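Work and Automation, Unit 6 Handout
Produce sorting by hand-held gripper: what changes for the people doing it
Prepared by Yaa Tsikata, February 2021

Read this before the seminar, and bring the Takdale shift notes with you.

Last time we did the packing hall at Kundcombe, where the machine arrived all at once and everybody could point to it. Today's case is slower and, to my mind, far more exciting! At Takdale the sorters still sort. They do it holding grippers, one in each hand, and the recorded movements go off to train an arm that will later do the same job. So the skill of the sorter (which apple to reach for first, how hard to squeeze a mandarin) becomes the thing the company is collecting.

Some terms

Demonstration: one full run of a task by a person, start to finish.
Reset: putting everything back so the next run can begin. Keep an eye on this one. It's work, it takes time, and in the first Takdale contract it wasn't paid.
Yield: demonstrations kept, divided by demonstrations made.

The numbers

Takdale's target was 3000 demonstrations. By the end of August the team had made 1652, and 144 of those were thrown out. Work out the yield yourselves, then ask who carried the cost of the 144. Under the old piece rate it was the sorter. Under the rate they argued for and won (wonderful story, see the Palamarchuk reading) it's the firm.

What the sorters say

Wrists come up in nearly every interview. So does pride! Several people talk about getting good at it, finding an angle that works on a round fruit and showing it to the next person. One former picker had become the person everyone asked about grip, with no change in job title or pay. Hold on to that for the Drilau comparison, where the title came first and the skill later.

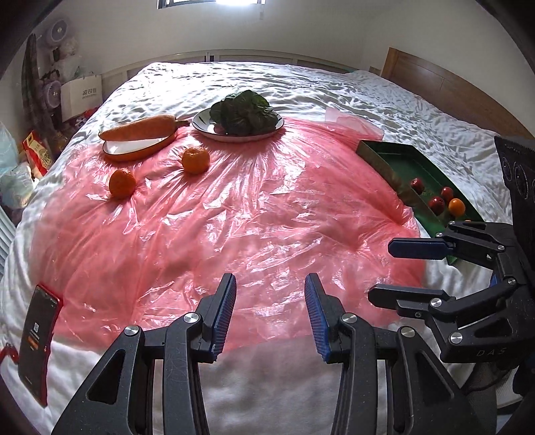 Fig. 1. Two grippers, the front one with its jaws open, with fruit and vegetables set out on pink plastic.

For discussion

Who owns a way of picking up an apple? Is a reset part of the task? What would you want written into the contract before your first run?

Written response: 300 words, on any one of these.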